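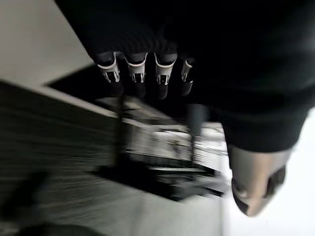

Support > Closed tickets > Label printing > Ticket 495

Filed under: Round media, Calibration, Gultik Print Service

Summary: Round labels drift toward the trailing edge during long runs
Site: Prarnham, packing room
Software: Gultik, desktop client plus print service
Printer: Garcia benchtop, thermal transfer
Status: Closed, workaround no longer needed

Reported problem

Site prints round white labels in batches of 200. The first labels in a batch are centered. Somewhere past the middle of the batch the print starts to shift toward the trailing edge, and by the end the bottom text line runs off the label onto the liner. Barcode still prints but loses its lower quiet space, and the handheld scanners reject it. Rectangular labels on the same printer are fine. Problem began in August, when the site moved to a new roll supplier (Tusbridge) and updated the Gultik print service in the same week.

Initial checks

Asked the site to print the built-in test pattern from the printer menu, bypassing Gultik. Pattern was centered at the start and at the end of a short run. Site took this to mean the software was at fault. A short run does not reproduce the fault from Gultik either, so the result was set aside.

Requested a full batch of the test pattern. Site declined at first on account of ribbon use, then ran it overnight. Result: same drift, same direction. Software layout ruled out as the only cause.

Template review

Template exported and opened on the support bench. Text block at the top, small lines under it, barcode in the center, number row beneath, small mark near the bottom. All objects are anchored to the page origin at upper left. On round media this is workable, but any feed error shows up at the bottom edge first, where the curve leaves the least room. Recommended anchoring to page center. This does not correct drift. It does split the visible error between top and bottom.
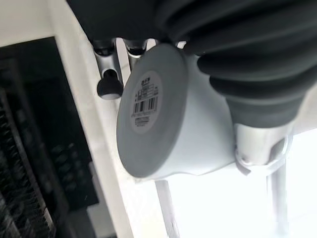

Round label on an end cap, barcode in the middle of the layout.

Sensor log

Site sent the sensor trace from the printer service page. Two findings:

— Sensor mode was set to Continuous. In this mode the printer feeds by distance and ignores the gaps, so small errors add up over the run. The service update does not touch this setting on a clean install, but on an upgrade it writes the stored driver defaults back to the printer. The stored defaults at Prarnham came from an old continuous roll job.

— Gap contrast on the Tusbridge roll is low. The liner is thicker than on the previous rolls, and the trace shows a shallow dip where the old rolls gave a sharp one.

Either one would be a nuisance. Together they explain why switching to Gap mode alone, which the site had already tried, produced skipped labels and a media error.

Corrective steps

1. Stop the Gultik print service on the host PC. Leaving it running will overwrite the printer settings at the next job.

2. At the printer, set sensor mode to Gap. Set sensor level to Manual.

3. Peel the labels off a short length of liner and run the empty liner under the sensor. Record the reading. Repeat with labels in place. Site readings were close together, and the automatic threshold was landing above both.

4. Set the threshold midway between the two readings. At Prarnham this was 93.

5. Clean the platen roller with a lint-free cloth and let it dry. Adhesive residue was reported on the left side of the roller, and it adds slip on its own account.
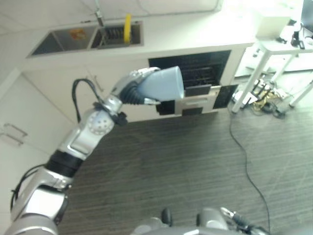 6. Run media calibration with the lid closed. The printer should feed a few labels and stop with the gap at the tear bar. If it keeps feeding, the threshold is still wrong. Go back to step 3.

7. In the Gultik driver properties, open Stored Defaults and choose Read From Printer. Save. Restart the service.

8. Print a full batch from Gultik. Do not pause the run, as a pause triggers a re-register and hides the fault.

Result

First full batch after step 8: no drift, last label matches the first. Scanners accept labels from the start, middle and end of the roll. A second batch at 4:30 p.m. from a different roll gave the same result. The site had been splitting each job into short runs as a workaround and has stopped doing so.

Open items

Threshold is held per printer, not per media profile. If the site goes back to the old rolls it will have to repeat steps 3 to 6. Request passed to Gultik development to store the value with the media profile. No target release given.

Upgrade notes for the print service should mention the write-back of stored defaults. Draft text sent for review.

Related: Ribbon wrinkle on narrow media; Service restarts after sleep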